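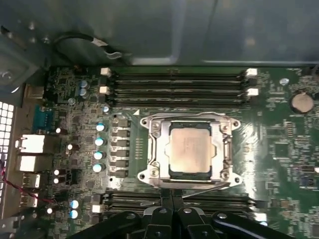

Stosdale by slow train

Readers who enjoyed our grumbling about airports in the last issue will be glad to hear we have now been let down by railways as well. The 724 from Sallov to Stosdale is listed as a scenic service, and for the first hour the scenery was a cement works.

After that it improves a great deal. The line climbs out of the valley, crosses the river 4 times (sit on the left) and stops at halts where no one gets on or off but the driver waits politely all the same. A single costs 44 crowns if you buy it at the window. The machine wanted more, and wanted it in coins.

Stosdale has around 3000 residents and one taxi, which was out. We walked up to the Kermani guesthouse, a steep twenty minutes that their website calls "a stroll". Rooms are plain and spotless. Breakfast is dark bread, sour cherry jam and a boiled egg under a knitted hat, and we would go back for the jam alone.

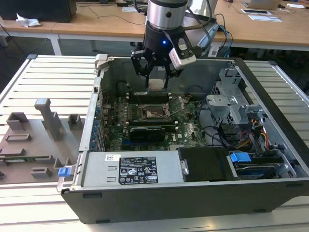 Inside a desktop computer, side panel off.

The old baths are shut until September, so we spent our second day walking to Clutus, a village with a good church, a better bakery and a goat that follows strangers. Take the upper path – the lower one has been signposted by an optimist and ends in a field.

The last train back leaves at ten past six. We caught it, just, with cherry jam leaking into a rucksack. Next issue: the night ferry, and what we think of its curtains.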